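Workshop notebook, guidebook group
Jan 26, 2026

Worked on the Stuta harbor walk today. The old text says 300 steps from the port to the upper church, but the Subramaniam map gives 258. I keep 258 until we walk it again in April.

The ferry paragraph is too long – cut it by half. Arkis wants the hotel box before the history, I prefer after.
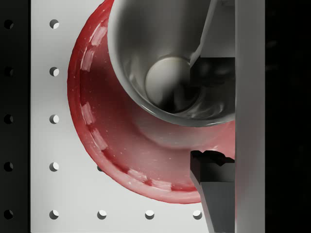
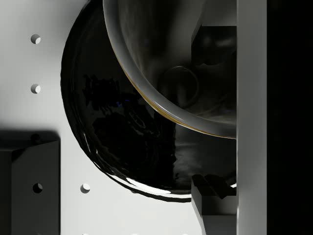
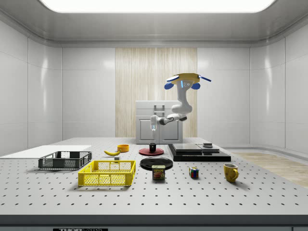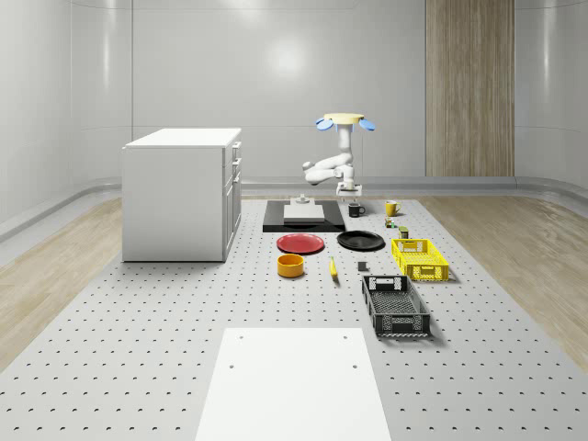
Still to do

Ask Zekik for the new paper sample, 110 gram.
Print run stays at 1,000.
Check spelling of street names in the old quarter – two versions on pages of the same chapter.
Museum hours: winter only, summer not confirmed.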